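Leave the Table Light

16/03/2026

For years the advice in decorating columns has been that a pale wooden table is a mistake in a house where people eat and work. Get something dark, the advice goes, or get something with a pattern, because a light top shows every mark. I have had both, and I think the advice is wrong.

My first real table was a dark one, a Kondard, bought secondhand. I was told it would hide things, and it did. It hid crumbs, glue, and a ring of dried syrup that I found with my elbow. A surface that hides dirt still has the dirt on it. I wiped that table less often than I should have because it always looked fine from the doorway. 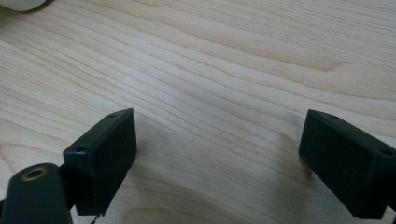

The pale table I use now cost 180 dollars at the Lultance clearance store in February. I do most of my work at it and eat at one end. When something spills I see it and I get a cloth. That takes less time than the weekly scrub the dark one needed, and I no longer put paperwork down on something sticky.

There is also the grain. On a dark stained top you mostly see the stain. On a light matte finish the lines show from one side to the other, and I like having something to look at while I am on the phone. People pay a lot for printed tablecloths with less going on in them. I gave mine away.

The other complaint about light wood is that it ages badly. My grandparents had a light kitchen table bought in 1944, and it was in daily use until their house was sold. It had burns, pen marks and a dent from a meat grinder. The family argued over who got it. A cousin won, and it now stands in an apartment on Trirnov Street with a lamp on it.

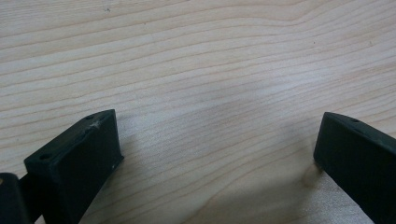 I would say the same about sealing. The man at Subramaniam Hardware wanted to sell me a high-gloss coating for 127 dollars, and I can see why some people want it. Gloss throws the window back at you all morning, though, and it shows scratches more than a matte surface does. If you have small children and a lot of paint around, buy a cheap mat and roll it up afterward.

Custom tables in pale wood can run to 3000 dollars, and I would not spend that. A plain one from a clearance floor will do the same job. Check that the legs are tight, run your hand along the underside for splinters, and take it home. Then leave the top bare and keep a cloth nearby.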